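Print this message | E-mail this message

Dendton Kitchen List
Subject: Re: soya beans, and how big a pan?
From: Natália Kubíček
Date: 5/25/22

On the list, Clulemix wrote:

> I have been given a big bag of dried soya beans and would like to
> have a go at cooking them from scratch. My questions are: do they
> really need a whole night in water, what sort of pan do people use,
> and is an induction hob any good for something that has to simmer
> for so long? Mine seems to be either off or boiling over.

Hello Clulemix, and hello to everyone else I haven't written to since September (sorry, the garden and then my knee),

What a nice thing to be given! I have been cooking soya beans for years now and still get a bit of pleasure from tipping them out of the bag, they are such tidy little things.

Yes, I would give them the whole night. I have tried to cheat with boiling water and a couple of hours, and you do get something you can eat, but the middles stay chalky and you end up standing at the hob much longer. Start with 200 grams, which sounds mean, but they swell a great deal and 469 grams (the end of a bag, I hate leaving a handful) once gave me beans for a week and a very patient husband. Use plenty of water, and change it before you cook.

As for the pan, I know the book answer is a tall one, because of the froth. I like a wide, shallow steel pot all the same. The beans cook more evenly when they aren't piled up, I can see what they are doing, and it is far easier to get a spoon round the sides. You do have to keep an eye on the water and top it up from the kettle – I keep the kettle next to me and the radio on. Look at which way your handle is pointing too, I have caught a sleeve more than once.

Induction is fine, truly. Bring them up to the boil, skim, then drop it right down. If your lowest number is still too lively, see whether you can set it by temperature. On my old Plivolico I had to go down to 80 degrees and then up again in little steps until I found the place where it just trembled. Then allow 2 hours at least, and try one between your fingers. It should squash without an argument. Salt at the end is my habit, though I know Sison will write in to say otherwise!

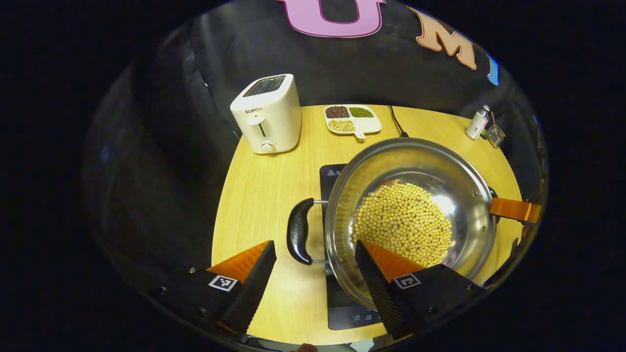 Do save some of the cooking water for soup, by the way, and if you have too many they freeze very well in small tubs – spread them on a tray first so they don't set into a brick. Let us know how you get on, and if anybody has a good recipe with miso I would love to have it.

Warm wishes to all,
Natália

2 comments | 0 shares | Print | E-mail to a friend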